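Food Science and Daily Life
Handout for Unit 3: Heating Food with Microwaves
Prepared by Kavinda Patwary, Ruddock Evening College

Please read this handout before the class. The words you need for the test are explained in the text, so it is not necessary to look in other books.

1. What kind of heating it is

In a pan or in a normal oven, the heat comes to the food from outside. The surface becomes hot first, and then the heat moves slowly to the middle. This movement inside a solid food is called conduction. In a microwave oven the waves go some distance into the food and give their energy there. In most foods this distance is only a few centimeters. The middle of a large potato is therefore still heated mainly by conduction, same as in the normal oven.

Many students write in the test that microwaves "cook from the inside out". This is a mistake and I take away points for it.

2. Why water is important

The water molecule has a positive side and a negative side. The electric field of the wave changes its direction very fast, and the molecules try to turn with it. They push against their neighbors, and this motion becomes heat. Dissolved salt also takes part, as its ions are moved by the field. Dry foods heat slowly. Ice heats much more slowly than liquid water, for the molecules in ice are held in their places.

From this we can understand the problem with defrosting. When one corner of frozen meat melts, the liquid part takes much more energy than the frozen part. The corner can begin to cook while the middle is still ice. The defrost program switches the power on and off, so that the heat has time to spread.

3. The metal box

The cavity of the oven has metal walls. The waves are reflected from them and cross each other, and in some places they become strong and in other places weak. We call this pattern a standing wave. The food gets hot spots and cold spots, and for this reason many ovens have a turning plate.

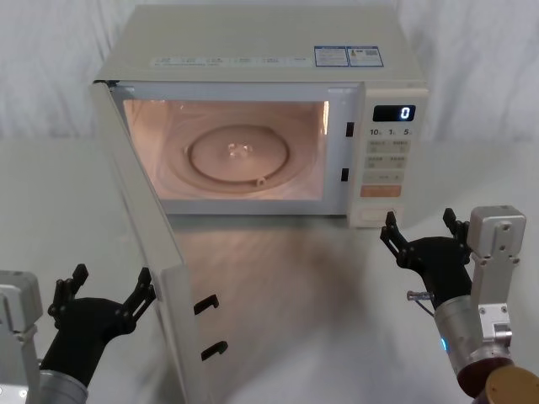 Fig. 1. Countertop oven with the door open and the interior light on. Note the two black door latches.

The door latches work together with small switches behind the front of the oven. If the door is opened, the switches stop the production of waves at once. The lamp is a separate matter – in many models it can be lit when no waves are produced.

4. The window

Visible light has a very short wavelength and passes easily through small holes. The microwaves used in kitchens have a wavelength of 12 centimeters, more or less, and they cannot pass well through a hole of one or two millimeters. The window of the door therefore normally contains a metal screen with many small holes. Vent openings in the cavity wall follow the same rule.

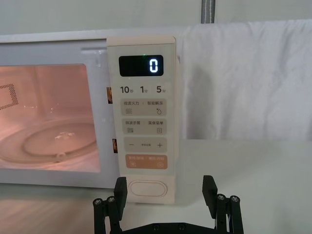
Fig. 2. Door window with the lit cavity behind it. The vent in the cavity wall is a grid of small holes.

5. Resting time

After heating, the food should stand covered for a few minutes. The hot spots give heat to the cold spots and the temperature becomes more equal. For soup or sauce, stir it once in the middle of the heating and again at the end. For rice, add a spoon of water before heating and break the lumps with a fork.

Homework

Explain in your own words why a thick piece of lasagna can be boiling at the edge and cold in the middle. Use the words conduction and standing wave. One page is enough – please write by hand and leave a margin for my corrections.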